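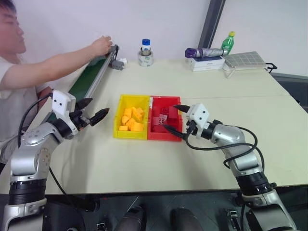 Conveyor belt on the left, yellow and red bins in the middle of the table.

Sorting Table FAQ

Updated May 17, 2018. Quick answers to the stuff we get asked most about the Stimau sorting table. Written fast, will fix as we go - İlker Tuncer

What is the sorting table?
A table, a small belt, two bins, a lot of blocks. Blocks get sorted by color. Used in our open sessions and lent out to schools.

Do the bins have to be side by side?
Yes please. Touching, middle of the table, long sides together. If there's a gap, blocks end up in it.

Which color goes where?
Yellow blocks in the yellow bin, red in the red. Odd shades go with whatever they're closest to. Pink goes with red. We get asked this a lot.

Can I fill the bins to the top?
No. A loose pile is fine, dont press them down. Foam blocks that get squashed under others keep the dent for a day or two.

How many blocks come with a set?
The small Ondora set has 200, half of each color. The full Sutter set is 1,512 and comes in sacks. Nobody needs the full set for one table, get the small one.

Where does the belt go?
Left side, on a diagonal, motor end away from you. Hold the far end when you change the angle - don't drag the belt by its middle, the surface creeps off to one side and then you're realigning it for the rest of the afternoon.

The belt is running crooked. Now what?
Switch off first. Sight down the side rail, nudge the far end until the green surface sits even between the rails, switch on, watch one full turn. Still crooked? Turn the tension screw on the loose side a quarter turn. Not more.

Can I move the belt while it's running?
No.

How do I clean the blocks?
Lukewarm water, drop of dish soap, squeeze, rinse, air dry on a towel. No dryer. No bleach, the yellow goes a sort of gray. Bins can go in the sink with them. Belt gets a damp cloth only, keep it off the motor.

Blocks have bite marks / tears. Throw them out?
Small nicks ok. Anything with a peice missing goes in the trash. Replacements come in bags of 77, odd number, it's how the supplier packs them.

Can I use other blocks?
Foam only. Wooden ones are too loud and they chip the bins. We tried the Suvavon rubber ones in December, they stick to the belt.

What age is it for?
From 5 up with an adult at the table. Belt stays off for the youngest groups, they sort straight from a pile.

Can I borrow the set?
Yes, two weeks at a time, pickup and return at the front desk. Count the bins and the belt parts before you leave, not the blocks. We expect a few to go missing.

I lost a bracket from the belt. Is there a charge?
First one's free. Ask at the desk, there's a jar of spares.

My question isn't here
Leave a note at the desk with your name and which set you have. Replies usually within the week.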